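HOME & INTERIORS – Evening Course, Session 2
Displaying tableware: stands, shelves, surfaces
Handout, March 2, 2022
Tutor: Jagadeesh Acharya, Chettiar Room, Jokesgate

Notes only, not a full text. Fill in the margins as we go. The reading from last time (the Zimton booklet, chapter on open shelves) is assumed.

Recap from session 1

Storage = you want to fit things in. Display = you want to see them. Most kitchens need both and people mix them up. A cupboard full of plates behind glass is still storage. One plate on a stand is display.

Homework came back mostly fine. Several of you drew the shelf but forgot the depth. Depth matters more than length for anything on a stand. Redo if I wrote D on yours.

1. Flat or upright?

Plates – upright nearly always. You lose the whole pattern when they lie flat, unless the table is low and people look down on it.

Bowls – harder. A bowl has two faces. Inside (well) and outside (the rounded back). Sitting the normal way up on a shelf at eye level you see the outside wall and a bit of rim. On a low table you see the well. Put it on edge and you choose.

Show the inside if: painted, glazed a second color, a maker's pattern in the well.
Show the outside if: the shape is the point, plain color, carved or ribbed wall, good foot ring.

Dark plain bowls are the ones people give up on. On a dark shelf they vanish. Stand them on edge on something pale and the curve comes back. 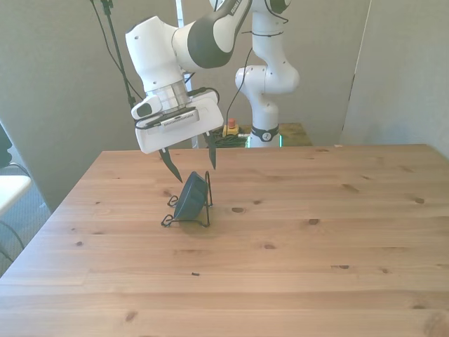 Fig. 1. Navy bowl on edge in a black wire stand, rounded underside turned outward. Pine table.

Look at the contrast first. Dark blue on light pine, outline reads right away. Then the stand – black thin wire, so next to a dark bowl it doesn't fight. The same stand under a white bowl would be the first thing you see. Looped feet splay out on the wood, more spread at the bottom than you'd get with a straight leg. Vertical wire rising behind.

Also the wood. Pine with knots is a busy surface, a plain bowl can take it. A heavily patterned bowl on knotty pine, I would put a cloth or a board between.

2. Stands – types

Bent wire. Cheap, light, folds or nests in some versions. Good for small to medium pieces. Check the front hooks: too short and a deep rim rolls over them. Too long and they cover the edge of the pattern.

Wooden easel. Two sides and a crossbar, usually. Thick, so it shows. Suits heavy platters. Not good with bowls unless the back is set well away.

Clear plastic. Almost invisible from across the room, less so close up. Scratches. Goes cloudy in sun.

Wall hanger (spring type). Plates only for this course. Please don't hang bowls from these.

Grooved shelf. Not a stand but does the same job. A channel cut along the shelf, rim sits in it. We measure one at the Grenano visit.

3. Fitting a bowl to a stand

A plate's weight is nearly in one plane. A bowl's isn't, the body sticks out on one side. Turn the rounded side forward and the weight comes foward of the hooks. Turn it back and the belly bumps the back support.

Check in this order:

Feet all touching. Press each one. Wire bends, bend it back by hand.
Rim sitting in both hooks, same depth each side.
Bowl leaning back slightly. Straight up is not enough.
Hand off slowly. Wait.
Tap the table (not the bowl). If it rocks, bigger stand.

Deep bowls: if the depth is more than half the width, leave it sitting the ordinary way up. There are stands sold for it but I haven't found one I like.

Rule I use for stand height: back wire reaches past the middle of the piece. Under that it tips too easily.

4. Shelf measurements – worked case

Shelf run 114 cm, one row, pieces on stands. Allow 20 cm clear at one end for a lamp or nothing. Leaves 94. Don't divide that evenly and fill it. Put the largest piece off center, then work outward, gaps not equal.

Height between shelves: tallest piece on its stand plus a hand's width. You have to be able to lift the thing up and out over the hooks. People forget this and end up sliding it out sidways, which is how rims get chipped.

Low table or sideboard, some 69 cm high: the viewer looks down. Lean the piece back further or they only see the top edge.

5. Surfaces and dust

Wipe before you set anything down. Crumbs and grit under a foot will scratch a soft wood, pine especially.
Wire feet on soft wood leave dents over time. Felt dots, or lift and shift the stand every month or so.
Never drag.
Unglazed foot rings scratch too, same treatment.
Dusting – bowl off the stand first, both hands, under the body. Then the stand. Then the table.

6. For next time

Bring one bowl, any size, nothing precious. Bring a stand if you own one, I have spares in wire and wood.

Draw your bowl twice: from the side sitting normally, and from the front on edge. Same scale. Write under each which face shows and what the surface behind it is.

Read the Zimton pages on lighting from above. We start there, shadow under a stand and what a side lamp does to it.

The Grenano visit is in June. Sheet for names is by the door, put your name down even if not sure.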